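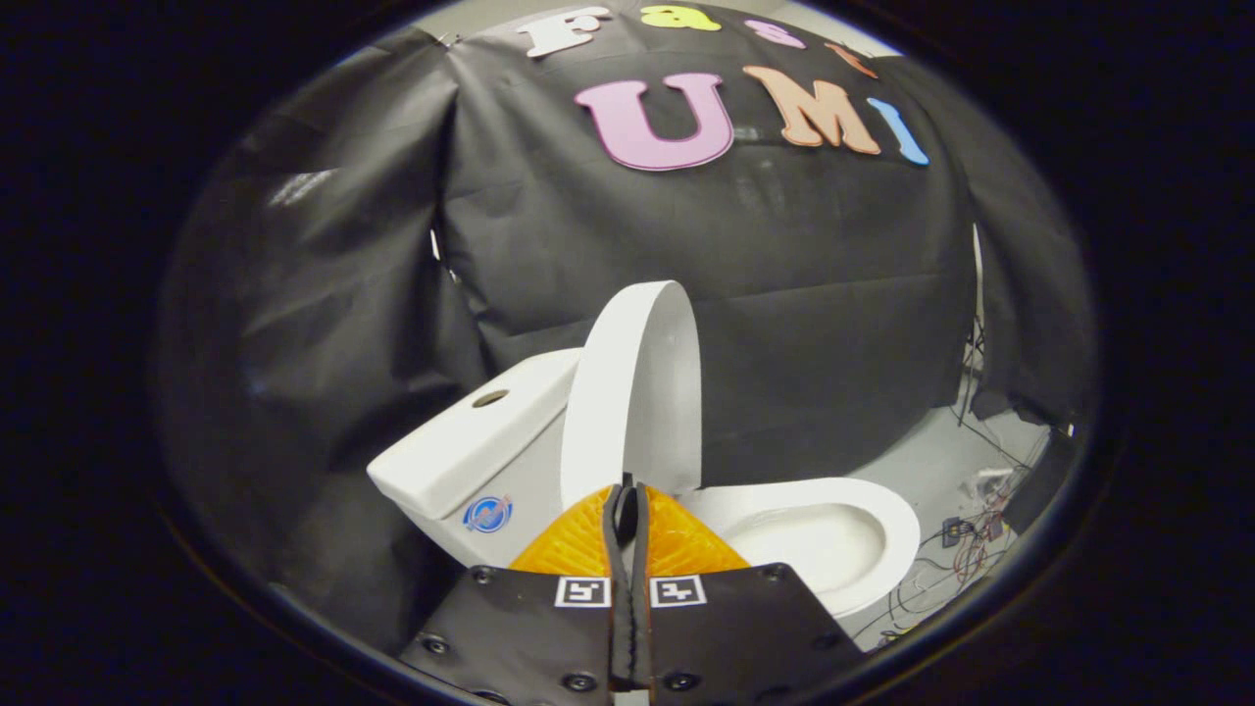 Onthorpe bathroom set, read me first

Date of this version: 6 October 2022

The set is about one white porcelain toilet with a tank, standing before black cloth. It holds 1000 recordings. Each recording has one task: the lid or the seat is moved up or down.

Folders
zarnau: recordings with the lid raised at the start
ferraro: recordings with the lid closed at the start

Known points
The cloth was hung again between sessions, so the folds are not the same everywhere. Please do not use them as a position mark.
The toilet is not connected to water in any recording.
Labels were checked by 2 persons. The Fandthorpe part will be added in November.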